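Data Collection Update: Tabletop Set, Second Phase

The tabletop portion of the Kirodholm set is now in its second phase. The first phase closed with 2,000 accepted episodes, all run in simulation with two arms and a human operator driving both. Work on the second phase began in July and has gone more slowly, mainly on account of stricter rules for what counts as an accepted episode.

An episode starts when the operator takes control and ends when the task condition is met or the time limit runs out. We keep joint positions, gripper commands and rendered views at every step. Failed episodes are kept as well, under a separate label. They are not used to train the base policy at present, but the group working on Skorkach (the episode scorer) has asked for them, and storage is cheap.

The main change in this phase is scene variation. In the first phase the table, the lighting and the object poses came from a short list of presets, and the policy learned the list. Success on held-out presets was poor, and most of the misses were reaches toward where an object had been in training. Surface texture, light angle, mat position and mat rotation are now drawn fresh for each episode. Object poses are drawn last and rejected if two objects overlap.
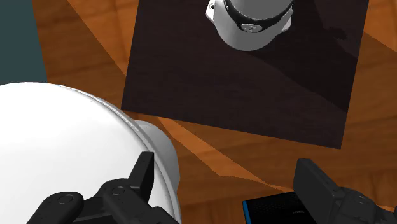

Shadow handling took the most time to settle. Early renders used a single soft overhead light, and policies trained on them lost accuracy as soon as a hard edge crossed the work area. The light is now allowed to come in low enough to lay diagonal bands over the wood and across a dark mat, and a white bowl is placed close to the grippers in a share of the scenes, where it fills a large part of the view and leaves the encoder little texture to work with. Black fingers against a white rim are easy to pick out. Black fingers next to a black box on the table are harder, and we want plenty of both.

Objects that run past the border of the view are no longer filtered out. The old filter required every task object to be fully visible at the first step, and it removed a good deal of useful data. Tulside, the scene generator, now checks only that each task object is partly visible to at least one camera.

Operators should note the following changes to procedure.

Start each episode from the pose given by the generator. Do not re-center the arms first.

Use whichever arm is closer to the object. Hand-offs are allowed but should be marked.

If a grasp slips, recover and continue. Recoveries are wanted. Do not reset unless an object has left the table.

Limit pauses to 5 seconds. Longer pauses are trimmed by script, and the trim sometimes takes good steps with it.

The last point accounts for most of the rejected episodes so far. The trim script looks for low joint speed, and slow, careful approaches to a rim or a box edge can look the same to it as a pause. A revised version reads the gripper command too, and will be run over the 700 episodes now on hold before any are discarded. Operators do not need to repeat those.

Labels have also been shortened. Task text was previously free-form, which gave many spellings for the same instruction. It is now chosen from a fixed list, with a free-form note kept in a second field. The Goh loader reads both fields, and older files load without conversion -- the note field is simply empty. Anyone with local copies of the first-phase data should update the loader before mixing the two phases, as the previous version skips records it cannot parse and gives no warning.

Open items: the time limit for two-arm tasks is still under review, and gripper force is logged but not yet calibrated between operator stations. Until it is, leave force out of any comparison across stations.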